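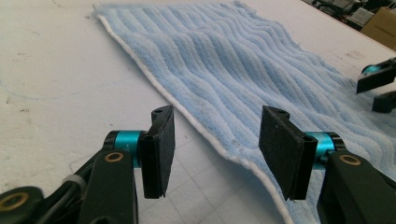
Light blue towel with a white edging strip.

How to fold a ridged microfibre towel
By the Oltex household desk, 16 August 2022

Lay the towel on a clean table and smooth it outwards with your palms. Pull the corners square.

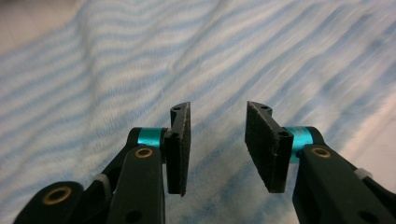 Pale fibres and soft blue stripes.

Fold it in half lengthways, then in half again. Press lightly so the pile isn't crushed.
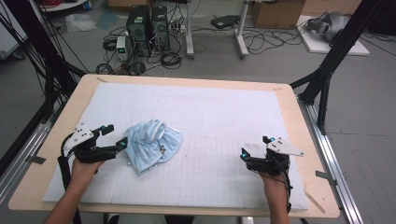
Cloth in a loose heap on a gridded mat.

If it bunches up, shake it out and start from step one.

Related
Washing microfibre at home
Storing towels in a small cupboard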